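Zu Besuch in Dunmore: ein Nachmittag zwischen Schubladen, Dosen und sehr gutem Apfelkuchen
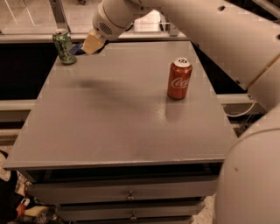
Grauer Tisch auf dem Schubladenschrank, darauf eine rote Coca-Cola-Dose und weiter hinten eine grüne Dose.

Eigentlich wollte ich in diesem Juni ja nur meine Schwester besuchen, die seit ein paar Jahren in der Nähe von Dunmore wohnt, aber wer mich kennt, weiß, dass ich an keinem Schild mit der Aufschrift »Offene Werkstatt« vorbeifahren kann. So bin ich bei Grosska gelandet, einem kleinen Möbelbetrieb am Ortsrand, der Tische, Schränke und allerlei Untergestelle für Werkstätten und Labore baut und einmal im Jahr die Türen aufmacht. Meine Schwester hat geseufzt, den Wagen aber trotzdem gewendet (danke dafür, du Gute!).

Der Empfang war herzlich. Dorothy Kershaw stand gleich am Eingang mit einem Korb voller Namensschilder und wollte von jedem wissen, woher er kommt und ob er gut hergefunden hat. Als sie hörte, dass ich aus dem Allgäu bin, erzählte sie mir von einer Wanderung, die sie als junge Frau dort gemacht hatte, bei strömendem Regen und mit geliehenen Schuhen, und wir haben uns so festgeplaudert, dass die Führung beinahe ohne uns losgegangen wäre. Bis zum frühen Nachmittag waren schon 223 Leute da gewesen, stand auf einer Tafel an der Tür, und für einen Ort dieser Größe finde ich das ganz beachtlich.

Durch das Haus geführt hat uns Clive Sedgwick, der dort seit einer halben Ewigkeit die Endmontage macht. Er spricht leise, und ich musste mich immer ein bisschen nach vorne drängeln, aber es lohnt sich, ihm zuzuhören. Er fing beim Lager an, wo die Platten liegen, und ließ uns alle einmal mit der Hand über die verschiedenen Oberflächen streichen. Von der Sorte, die auf dem Foto zu sehen ist, matt, grau und ganz leicht gesprenkelt, war ich sofort angetan. Auf so einer Fläche sieht man nicht gleich jeden Krümel, und trotzdem wirkt sie hell und aufgeräumt. Meine Schwester meinte, das sei ihr alles zu kühl, sie hätte lieber etwas mit Maserung. Darüber haben wir dann auf der Rückfahrt noch ausführlich gestritten, aber das gehört nicht hierher.

Aus dem Lager ging es weiter in den Zuschnitt, wo die großen Maschinen an diesem Tag stillstanden, und von dort in die Kantenabteilung. Clive zeigte uns, wie eine Kante gebrochen wird, damit man sich später nicht die Unterarme daran aufscheuert. Er hatte zwei Musterstücke dabei, eines mit scharfer und eines mit gebrochener Kante, und reichte sie herum. Ein kleiner Junge wollte beide behalten und durfte am Ende eines mitnehmen, das mit der gebrochenen natürlich.

Am längsten habe ich mich aber bei dem Tisch mit den Schubladen aufgehalten. Ich habe nun einmal eine Schwäche für Schubladen! Bei mir zu Hause klemmt seit dem Umzug die oberste in der Küche, und immer wenn Besuch kommt, brauche ich ausgerechnet aus der etwas. Die Schubladen sitzen hier unter der Platte übereinander, jede mit einem kleinen Metallknopf genau in der Mitte, und die Platte steht vorne ein Stück über, mit einem dunklen Spalt dazwischen. Ich fragte Clive, ob dieser Spalt Absicht sei, und er freute sich sichtlich über die Frage. Bei Grosska lasse man dort immer Luft, erklärte er mir, damit man die Platte später einmal tauschen kann, ohne den ganzen Schrank auseinanderzunehmen. Die Knöpfe stammen von einem Zulieferer namens Itolach, mit dem sie schon lange zusammenarbeiten, und im Haus habe es jahrelang Diskussionen gegeben, ob Griffleisten nicht praktischer wären. Die Knöpfe haben gewonnen. Mir sind sie auch lieber, man hat einfach etwas in der Hand.

Auf dem Tisch standen noch zwei Getränkedosen, und die rote machte mir gleich Durst. Wie schön sich so ein kräftiges Rot auf einer grauen Platte ausnimmt! Sogar ein schwacher heller Schimmer zog sich davor über die Fläche, und das bei einer matten Oberfläche. Ich habe Declan Pearce darauf angesprochen, der für die Beschichtungen zuständig ist und den ich später am Kaffeestand traf. Ganz stumpf mache man die Platten bei ihnen nie, sagte er, sonst ließen sie sich schlecht abwischen, und ein bisschen Licht müsse eine Fläche schon zurückgeben. Das habe ich mir gemerkt, denn wir suchen ja seit dem Frühjahr eine Platte für den Hauswirtschaftsraum und kommen nicht vom Fleck.

Nach der Führung gab es eine Pause im Hof, mit Biertischen (auch in Dunmore heißen die Dinge anders, sehen aber gleich aus) und einem Kuchenbuffet, von dem ich noch lange erzählen werde. Hemi Sutcliffe hatte einen Apfelkuchen mit Zimt und einer ordentlichen Schicht Streusel gebacken, und ich gebe zu, dass ich zweimal gegangen bin. Das Rezept wollte er nicht ganz herausrücken. Nur dass er die Äpfel vorher 30 Minuten in Zitronensaft ziehen lässt, das durfte ich wissen, und der Ofen bekommt danach 40 Minuten Zeit. Den Rest probiere ich zu Hause aus.

Am späteren Nachmittag, so gegen vier, gab es dann noch einen kleinen Vortrag von Lautaro Yáñez, der die Reihe »Puria« entworfen hat, also die Tische und Untergestelle, die sich nach und nach zu einer ganzen Arbeitszeile zusammenstellen lassen. Er hatte Skizzen dabei, noch richtig mit Bleistift gezeichnet, und erzählte, wie er als Erstes immer notiert, was die Leute auf einem Tisch abstellen, bevor er überhaupt an Beine oder Fronten denkt. Tassen, Dosen, Schlüssel, die Post, eine angebrochene Packung Kekse. Ich musste lachen, weil es bei mir auf der Arbeitsplatte haargenau so aussieht. Der Raum war voll, einige standen hinten an der Wand, und es wurden so viele Fragen gestellt, dass Dorothy irgendwann mit ihrem Körbchen hereinkam und freundlich daran erinnerte, dass draußen noch eine zweite Gruppe wartete.

Nach den Preisen habe ich natürlich auch gefragt. Ein kleines Untergestell mit Schubladen kommt auf rund 340 Pfund, die Platte geht extra und je nach Oberfläche, und die Lieferung ins Ausland müsste man einzeln anfragen. Das ist kein Pappenstiel, und ich habe mir erst einmal nur ein Musterstück einpacken lassen, grau und gesprenkelt, das nun bei uns auf der Fensterbank liegt. Mein Mann hat seine Kaffeetasse darauf abgestellt, kaum dass ich es ausgepackt hatte.

Wer einmal in der Gegend ist: Parken kann man am besten auf der Wiese hinter dem Betrieb, der Weg ist ausgeschildert, bei Regen aber sicher matschig. Für Kinder gab es eine Ecke mit Holzresten und Leim, an der immer Betrieb war. Der Rundgang dauert gut eine Stunde, mit Plaudern deutlich länger, und einen Fotoapparat darf man überall mitnehmen außer in die Lackiererei. Den Kuchen gibt es, solange er reicht, also lieber früh kommen. Meine Schwester hat sich für das nächste Jahr schon bei Dorothy auf die Liste setzen lassen, und mich gleich dazu.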